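# Kaffeeroboter in der Kantine: Wie ist es bei euch?

**tassenwart36** schrieb:

Hallo zusammen, ich arbeite in der Betriebskantine von Rudholm, Standort Foturstead. Deutsch ist nicht meine erste Sprache, bitte habt Geduld mit mir. Ab Juli soll bei uns ein Roboter mit zwei Armen die Kaffeetheke bedienen. Wir sind dort zu zweit pro Schicht. Die Leitung sagt, dass keine Stelle wegfällt, aber die Aufgaben werden „neu verteilt“. Hat jemand so etwas schon erlebt?

**Spaetschicht_Nord** schrieb:

Bei McGrath hatten wir das am Spülband. Es wurde niemand entlassen, das stimmt. Aber zwei Kolleginnen sind in Rente gegangen und ihre Stellen hat man nicht mehr besetzt. Lass dir die Zusage schriftlich geben.

**mokka1970** schrieb:

Ich sehe das nicht so schwarz. An einem Vormittag mache ich über 100 Tassen, immer dieselbe Bewegung, und am Abend tut das Handgelenk weh. Wenn eine Maschine den Deckel und die Tasse übernimmt, bitte sehr.

**Spaetschicht_Nord** schrieb:

> bitte sehr

Und wer wischt, füllt Bohnen nach und hört sich die Beschwerden an? Diese Arbeit steht dann in keiner Beschreibung mehr und wird auch schlechter eingruppiert.

**mokka1970** schrieb:

Das ist eine Frage vom Vertrag und nicht vom Roboter.

**tassenwart36** schrieb:

Danke für die Antworten. Gestern war die Vorstellung vom Planungsbüro Flullstead. Sie arbeiten im Moment nur in der Simulation, mit einer Kaffeemaschine auf einem Tisch und zwei Gefäßen, einem roten Becher und einer kleinen grauen Tasse. Ich habe gefragt, was passiert, wenn zehn Leute gleichzeitig kommen und einer davon Hafermilch möchte. Dafür gibt es noch keinen Ablauf.
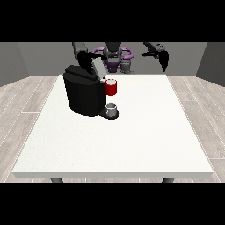 Mich beschäftigt auch die Schulung. Angeboten ist ein halber Tag, danach sollen wir Störungen selbst beheben. Ich finde das sehr knapp. Meine Kollegin dagegen freut sich darauf, sie möchte schon lange etwas Technisches lernen.

**mokka1970** schrieb:

Ein halber Tag ist zu wenig, da gebe ich dir recht. Verlangt wenigstens einen zweiten Termin nach dem Start.

**Spaetschicht_Nord** schrieb:

Und fragt den Betriebsrat, ob der Roboter eure Arbeitszeiten mitprotokolliert. Bei uns kam das erst später heraus.

**tassenwart36** schrieb:

An das Protokoll habe ich nicht gedacht. Ich nehme beide Punkte in die nächste Besprechung mit und schreibe dann wieder.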